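Wusside Forums > Arms and Grippers > Good practice

Thread: Food contact rules for a shared test bench, who has some?

grurel_bench
Posted 2018-05-24
So I've been asked to write the bench rules for our food handling cell and I'm stuck on page one. We have a 3 page safety sheet that came over from the Dranda palletizing line and it says a lot about pinch points and zero about anything you'd put in your mouth. Do you all treat test food as food? Or as scrap from the second it hits the bench?

kettlehorse
Scrap, always. Our rule at the Esteban lab is one line long: if it went on the bench, it goes in the bin. Nobody snacks, nobody takes the leftovers home. We wrote it in September after a long argument over a sandwich and I haven't regretted it once.

mo_torque
I'd push back a little. If you treat it as scrap, people get sloppy — dirty boards, grease on the fingers, the same cut fruit out all afternoon — and then you learn nothing about how the cell will run in a real kitchen. We wash boards between runs and wipe the fingertips every 43 cycles. Why 43? Somebody typed it into the log sheet years ago and it stuck.

kettlehorse
You can wipe things down AND bin the food, those don't fight each other. What I don't want is a rule that makes a bench sound clean enough to eat from. Exposed screw heads on a gripper are enough for me to say no.

grurel_bench
Ok, that's fair about the screws! I do like the wiping though, so I'm probably stealing both. This is the kind of setup I'm writing for:

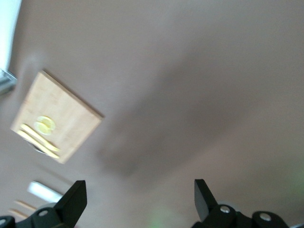 Wrist view, fingers open, yellow pieces on the board.

mo_torque
Yeah, bare black fingers and visible screws, I'd give kettlehorse that one. If you ever want to serve from it you need covers, full stop. For testing I'd still put a speed limit near the board in writing. Ours is 262 mm/s and it went in after nearly 2000 runs, way too late if you ask me.

kettlehorse
262 is too fast for anything with a person reaching in to swap boards. We stop the arm completely for swaps.

mo_torque
So do we, the limit is for when the guard's shut.

grurel_bench
Good, then that's two separate lines on my sheet. I'll post the draft once I've worked out who signs it.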